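Pommont Robotics Club
Monday, June 3, 2019

Term project, week 3. We are teaching a machine to use a bar fridge. My parents believe I study engineering.

Each of us owes 200 demos by hand, a gripper in each fist. Open the door, mind the shelf, shut the door.

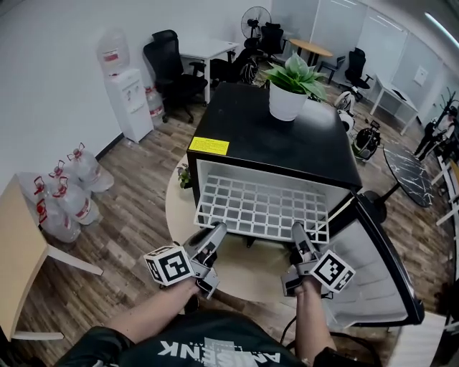
My forearms have filed a complaint. The club total is 312, so the maths favours nobody.

Marking is in 2 weeks – colour me optimistic. Snacks still not in the budget.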